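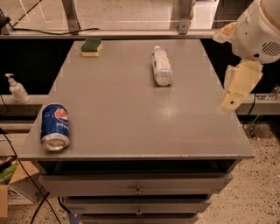

Workshop notebook, Hondside
Wednesday, June
Tanko Nwachukwu

Continued from the last entry. Galley came back from the test drive yesterday evening and I started on the list at 7:30 this morning, before the phone began.

The family leaves for the long trip at the end of the month. It is over 2,000 kilometers to Pokilska and back, with two children in the second row, so I want the small problems finished now and not on the side of a road.

Rear heater. The noise they reported is the fan touching its housing. I could hear it only with the engine off and the side door closed. Took the fan out, found one mounting ear cracked. Glued it for the moment, but I don't trust glue here. New housing ordered from Nogueira, and they promise it before the weekend. Please do not close the trim panel until it is changed. The screws are in the lid of the blue box, long ones on the left.

Second battery. Charged overnight, then left it with the fridge running from 8 in the morning. At lunch it was still good. At four it was lower than I like. I think the fridge is not guilty, the cable behind it is too thin and gets warm near the plug. The previous owner put this cable. I will replace it with the thicker one from the roll and repeat the same test tomorrow, same start time, otherwise we can't compare.

Odometer note for the service sheet: the trip meter showed 231 after the test drive. Fuel was filled to the top before and after, but the receipt is not in the folder. If somebody has it in a jacket, please put it in.

Roof rack. Checked all the bolts again after the first 100 kilometers, as we agreed. Two on the right side had moved a little, the rest were tight. Marked every one with white paint so that we see it at once next time. The customer must check them at each fuel stop on the first day - I will write it on the card for the sun visor, in large letters.

Screen holder for the children. This took more time than the heater. The holder clamps on the headrest posts, and on a bad road the tablet slides down until the child is watching it somewhere near the knees. I tried rubber strip under the clamp. Better, but after the gravel part behind the Hondside quarry it had gone down again by a finger. Next idea is a small collar on each post, under the clamp. Have tube of the right diameter, need to cut and round the edges well. The charging lead should come from behind the seat and not across the door, where it will be pulled out every time somebody jumps from the car.

Spare wheel: pressure was low, now correct. The jack works but the handle was missing, found it under the bench.

Not done: rear washer, left reading lamp, smell of diesel near the filler (only after a full tank, maybe the cap seal). I start with the smell tomorrow.

Question for the office - did the family decide about the awning? If yes, I need to know before I put the rack covers back.

T.N.

Last updated: Wednesday, 5:40 pm
Hondside workshop notes | Contact the workshop | Copyright Hondside | Back to top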